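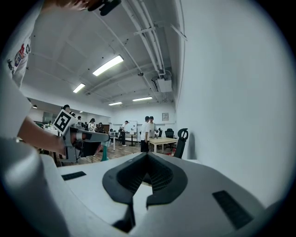
R. Oberlin

Shares 16 | Comments 0

Coaching Distance Swimmers, Unit 4: Pacing
Handout revised 13/04/2024

Read this before the pool session at Flanport. Bring a watch and a pencil.

1. Terms

Split: the time for one part of a swim.
Even pace: all splits the same, or close to it.
Negative split: the second half is faster than the first.
Fade: the splits get slower as the swim goes on.

The first 100 of a race is usually quick because of the dive and fresh arms. Leave it out when you judge whether a swimmer held pace. Compare the second 100 with the ones that follow.

2. The test swim

We use a 600 meter swim from a push start. The swimmer gets one instruction, which is to finish as fast as possible. Do not call out times. Write down each 100 split and count strokes on one length in the middle of each.

Mark on your sheet where the stroke count goes up. In most new swimmers it goes up before the splits slow down, so it is the earlier warning.

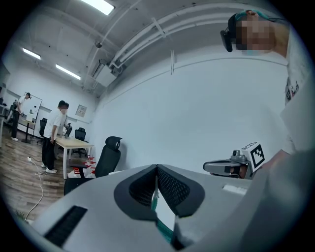

Two hand-held grippers, one with a marker cube on top.

3. Training sets

Set A: 16 x 100 at target pace, short rest. Stop the set if the swimmer misses the target twice in a row.
Set B: the 600 again, broken into hundreds with ten seconds at each wall. Add up the swim time only.

Don't do both sets on the same day.

4. Open water

The loop at Lirbridge is 645 meters and has no walls, so pool splits do not carry over. Take one time per loop and ask for an effort score right after. Wind on the back stretch can slow a loop that was swum well. Note it on the sheet.

5. For next time

Work through the Murín split sheet from the March session and say where the fade begins. Read the Narkero chapter on stroke rate, first half only. Hand in one page.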